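**Service charge and the green rating of our building**

Posted by Hòa Cù

I lease a unit of 156 square metres at Siven Court. The managing agent, Amaral, has informed tenants that the building will be assessed for a green rating in November and that the fee will be added to the service charge. Is a landlord entitled to recover this cost from tenants? My lease has 10 years left to run.

**Justwood Lettings Desk**

The answer depends on the wording of the lease. Please look for a clause on "energy performance" or "environmental improvement". Where no such clause exists, the tenant may ask the agent to state in writing which provision is relied upon - and should do so before paying.
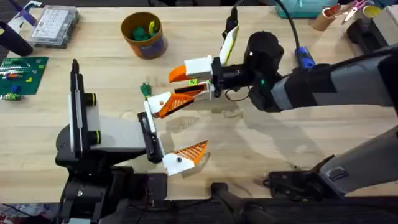 *A small green object between two grippers at a light wooden table.*

Tenants should also request the full quotation. A fee shared by floor area can differ greatly from one shared equally between units.

**Clillila**

We had the same at ours, 43 units. Paid it. Bills went down a bit the year after but I could not say why.

**Hòa Cù**

Thank you both. Clause 5 refers to "statutory certificates" only. I have written to Amaral on that point and await their reply.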